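Ristbridge pool to stay shut through August as roof beams go back for recoating

RISTBRIDGE - The town pool on Skiltden Road won't reopen until September at the earliest, the parks department said this morning, after a second round of checks found bad coating on a batch of replacement roof beams.

Third delay this year. The pool closed in January for what was supposed to be ten weeks.

The beams were delivered in May by Arruda, the Wostham contractor that won the roof job last fall. Most were already up. A department notice posted at the front entrance a little before 9 a.m. says the coating "did not meet the thickness called for in the contract" on beams over the shallow end and the changing rooms, and that the affected pieces have to come down, be stripped and be coated again.

Nothing unsafe about the steel itself, the notice says. But warm wet air and chlorine are hard on bare metal, and the old roof went the way it did for exactly that reason.

What the town says happened

Inspectors hired by the town took readings in two visits. First visit was routine and only covered beams still on the ground. No problems flagged. The second came after a worker on the job noticed flaking along one edge and reported it to the site office. Readings on that visit came in low across most of the shallow end.

Arruda has agreed to redo the work at its own cost, according to the notice. In a short written statement the company said it "regrets the inconvenience to swimmers" and expects to have the first recoated beams back on site within five weeks. It did not say where the coating was done or whether other jobs used the same batch.

The town has not said if it will seek penalties for the late finish. The contract does allow for them, a daily amount that kicks in after the agreed date, but that date was already moved once in the spring when the crew found rotten decking nobody had priced in.

Cost to the town so far is unchanged on paper. There is a contingency in the budget, part of it spent on the decking.

Swim lessons and passes

Summer lessons are canceled. All of them, including the evening adult class that had been moved to late August in the hope the building would be ready.

There are 453 children signed up across the summer sessions. Families can take a full refund or hold their place for fall, and the department is asking people to choose by email or at the counter in the town hall lobby. Counter is open 8:30 a.m. to 4 p.m. If you do nothing your place carries over to fall automaticaly.

Season passes will be extended by the number of weeks closed. Pass holders don't have to apply. Day tickets bought ahead of time are good until the end of next year.

The Wostham pool, 20 minutes up the road, is letting Ristbridge pass holders in at the Wostham resident rate through the end of summer. Bring your pass and something with your address on it. Lap lanes there fill early, and Wostham asks that visitors from Ristbridge use the noon to 3 p.m. slot when they can. No group bookings. No inflatables on the weekends.

The swim team keeps its early practice at Wostham, 5:45 a.m., same as since January. The bus still leaves from the library lot. Parents have asked for a later run for the younger group and the department says it is looking at that but has no driver yet.

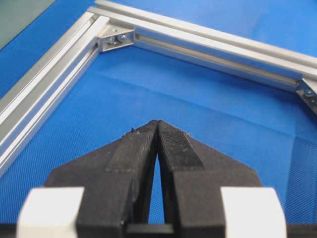
An old building

The pool opened in 1956 as an outdoor tank with a fence round it. The walls and roof came later, in stages, and it shows. The changing rooms sit a step lower than the deck. The boiler is in what used to be the ticket office. Heating bills have been a sore point at budget meetings for as long as most people can remember.

The old roof was steel sheet over timber decking. Rust was first written up in a building report six years ago, with a recommendation to replace within three. Money was put aside, then moved to the Mill Lane culvert after the flood. Last winter a ceiling panel came down over the deck one night when the building was empty and that was that. Closed the next morning.

Voters backed the repair in a special ballot. The plan covers the roof, new lights, and fans meant to pull damp air out before it can settle on the metal. It doesn't cover the tile, the boiler or the parking lot, all of which were in an earlier and bigger plan that lost.

Neighbors complain of noise

People on Skiltden Road have had enough of the trucks. A petition with roughly 300 names went in to the town clerk last week asking for deliveries to be kept between 8 a.m. and 5 p.m. and for the reversing alarms to be dealt with somehow. It also asks for the temporary fence to be pulled back off the sidewalk, which has been blocked on the pool side since spring. Anyone with a stroller has to cross twice.

The town says the fence will move back once the crane has gone. But now the crane has to stay, or go and come back, so no date on that either. Delivery hours will be "reviewed with the contractor."

A request to use the school field as a truck turnaround was refused. The school has a drainage job of its own booked there.

Business hit

The snack stand outside the pool hasn't opened at all this season. The town waived its rent in March and says it will go on doing so. The Skiltden Road laundromat and the sandwich place next door both told the town, in letters attached to last month's meeting packet, that afternoons are slow without the swim crowd. One asked for a sign at the corner saying the shops are still open. The sign has been approved, not made.

Attendance before the closing was on the way up. The pool took in more than 4000 visits in its last full month, the department's own tally, with the bulk of those after school and on weekend mornings. The department thinks it may take until next summer to get back to that level. Some of the lap swimmers have bought passes at Wostham and may not come back.

What's next

Beams over the shallow end come down first, starting next week. Expect Skiltden Road to be one lane past the pool from 7 a.m. to noon on lifting days. Signs will go up the day before. The bus stop in front of the building moves to the corner by the pharmacy for as long as the crane is working.

The recoated beams will be checked twice this time, once at the shop before they are loaded and agian on the ground in Ristbridge. None goes up without a reading signed off by the town's inspector. The deep end, where the readings were good, stays as is, and work on lights and fans over that half can go on in the meantime.

After the roof is tight the pool still has to be filled, heated and tested. That takes nearly two weeks if the boiler behaves. The health inspection comes after that and can't be booked until the water is in.

Parks staff will take questions in the library meeting room at 6:30 p.m. the evening before the next town meeting. The contractor has been invited. Written questions can be dropped off at the library desk until noon the same day, and answers will be posted with the minutes. The roof is also on the agenda for the town meeting itself, along with the late penalties and a proposal to set aside money every year for the building so this doesn't happen again.

Refund forms are at the town hall counter and at the library. Lockers at the pool that were left with belongings in them have been emptied and the contents bagged and tagged by locker number. Pick up at the parks office, side door, ring the bell. Anything not claimed by the end of August goes to the thrift store.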